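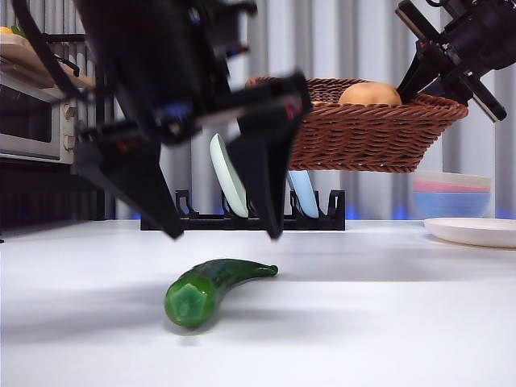

Countertop layout: frequently asked questions

Votness worktop sets are supplied for small kitchens, teaching kitchens and display flats. The layout keeps a clear white surface at the front and moves everything that stays put to the back. A green cucumber laid diagonally on the table needs more free surface than its weight suggests, so the toaster oven stands to the left and the dish rack behind, with the plates upright between the dividers. Answers below apply to all sets ordered from May onwards.

Can the toaster oven stand on a shelf unit?
Yes, if the unit is level and rated for the weight of the oven plus whatever is kept on top. The Alley shelf unit is rated to 13 kg per level. Leave the rear and sides clear as stated in the oven manual.

Can I store a tray on top of the oven?
Only while the oven is switched off and cool. A wooden tray must be taken down before the oven is used.

How should plates be loaded in the rack?
One plate per slot, all facing the same way. Side plates and dinner plates can be mixed, but put the larger ones at the back. The rack has no drip tray - order part 656 separately if it is to be used for wet dishes.

Is the play food included?
No. Vegetables are sold as the Mohammadi assortment and can be added to any set. They are for sorting, putting away and table-laying practice. They are not food-safe and should not be heated or put in the oven. 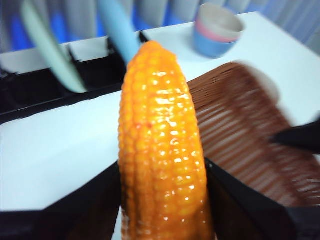 Corn cob, orange, with raised kernels. Woven plastic basket to the right.

How do I clean the corn cob?
Wipe along the rows with a damp cloth and a little washing-up liquid. Use a soft toothbrush between the kernels. Do not soak it. The glossy finish will dull if scouring pads or solvent cleaners are used.

Which basket should I use for the vegetables?
Any open-sided plastic basket with a smooth rim. Long pieces go in first, lying flat. Baskets with wide gaps are unsuitable for the smaller pieces in the assortment.

What is the minimum table width?
2000 mm for the full set. On a narrower table, leave out the dish rack and keep the oven - the reverse arrangement leaves too little depth at the front.

Where are spare parts sent from?
All spares ship from the Stadmont warehouse. Orders for up to 2 parts go by letter post, larger orders by parcel. Quote the set number printed on the delivery note.

Page last revised Saturday, May 3, 2025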